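Clearing off the white table

I said I would write up what happened with the white table, so I'm doing it before I lose interest. We bought it used in December from a couple in Flollport who were moving into a smaller place. They wanted 200 for it and took the 200 without any talk. It has a glossy top, a wavy edge, and a round hole in one corner for cords. My husband thought the hole was a defect. I like it, although things do fall through it.

The plan was to use it for drawing and homework. By the second week it was where everything landed. Snacks, mail, bath toys, the good scissors. I was clearing it three times a day and it was never clear.

So I made a rule. Every night at 6:45 whatever is on the table either gets eaten, washed, or carried back to the room it came from. The kids get 4 minutes on the oven timer. If something is still there when it goes off, it goes in the bin in the hall closet and stays there until morning. They hate the bin — mostly on behalf of the stuffed animals.

What's left out by late afternoon is usually dishes, fruit, and one soft toy. The plates are the worst of it, and a plate seems to attract other things. A teal mug, a peeled orange nobody had pulled apart, and the pink beaver flat on its back on the lavender plate like it was dinner.

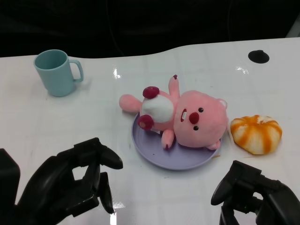
Osvaldo Caruso wrote in to say that the timer stopped working at his house after a month, and what helped was taking the plates out of the room altogether. Food stays in the kitchen, toys stay out of it, and there is nothing to sort. He may be right. Our kitchen counter only has room for two stools, so I'm not ready to try it.

As for cleaning, the shiny top shows every crumb and every fingerprint. I tried a spray first and it left streaks. A damp cloth and then a dry dish towel does better. Orange juice needs to come up the same day or it gets tacky.

The beaver has been through the wash on cold, inside a pillowcase, and the face held up fine. I let it air dry over the back of a chair, and that took until the next afternoon.

Next I want to do something about the cords. The lamp cord is too short to reach the hole from the outlet we have, so for now it hangs over the side.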